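Search this repository Go

Nundus: wedding and party band set lists

README

Nundus is a small table of what live bands were booked to play at weddings, birthdays and the odd retirement do, and in what order. It has 149 rows, one per booking, from 76 bands. It was put together to settle an argument about whether every function band opens its second set with the same song. The argument is not settled, but we do now have a CSV.

Last updated Jul 22, 2022. The June release had the encore column shifted down by a row, which gave a string trio a very lively finish. Please throw that one away. 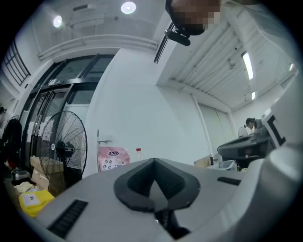 What counts as a set list?

Whatever the band sent the client before the day, in the order they meant to play it. Requests shouted from the floor are left out, as are songs the bride's uncle sang on his own initiative.

What is in a row

Each row has 10 columns:

booking_id: a number, with no meaning beyond being different from the others
band_id: a number standing in for the band's name
line_up: how many players, and what they play
event_type: wedding, birthday, corporate, other
venue_type: barn, hotel, marquee, village hall, other
set_1: song titles, separated by semicolons
set_2: the same again, usually louder
first_dance: title, or blank if the couple refused
encore: title, or blank
set_length: as written by the band

Songs with a semicolon in the title have had it removed. We apologise to both of them.
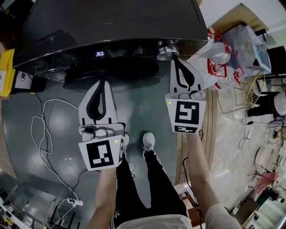
Where it came from

Most of the lists were passed on by Olvera, a booking agency for jazz trios, ceilidh bands and the sort of soul outfit that owns matching waistcoats. The rest came from Idimar, which does much the same with more ukuleles. Both stripped out client names before sending anything. Spelling was tidied by Uva, our title-matching script, which is good at missing apostrophes and hopeless at medleys. Medleys were done by hand over a long weekend. 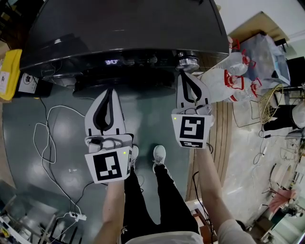 Set lengths are the worst column in the table and should be treated with suspicion. Bands write "2 x 45", "an hour-ish", "till they chuck us out" and, now and then, something with a colon in it. The colon ones are a particular nuisance. It's like the little display on the black appliance, which reads "3:0": you could take that for three of something or for a number with a digit missing, and a drummer's handwriting gives you even less to go on. Where we couldn't tell, we kept the original text and left it for you to worry over.

Known problems

Barns are heavily over-represented. Ceilidh bands list dances instead of tunes, so "Strip the Willow" may stand for any set of reels the fiddler fancied. There are 4 bookings where the first dance also appears in both sets, and we checked each with the agency. All were correct,
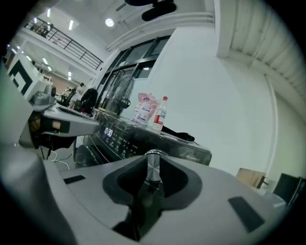
and one of them had it down as the encore as well. Duplicates of that kind have been kept, so don't run a clean-up over the song columns without looking first.

Covers are filed under the title the band used. If a quartet calls its number "that one from the advert", so do we.

Using it

Fine for teaching, for idle curiosity and for planning a playlist nobody's gran will walk out on. Don't use it to work out what a band charges; there are no fees in it and the agencies would like it kept that way. Corrections are welcome as pull requests, ideally one song at a time.

3 comments · 12 shares

Related
Olvera ceilidh calls, plain text
First dances by venue type
Uva: a song title matcher
Idimar line-ups and instruments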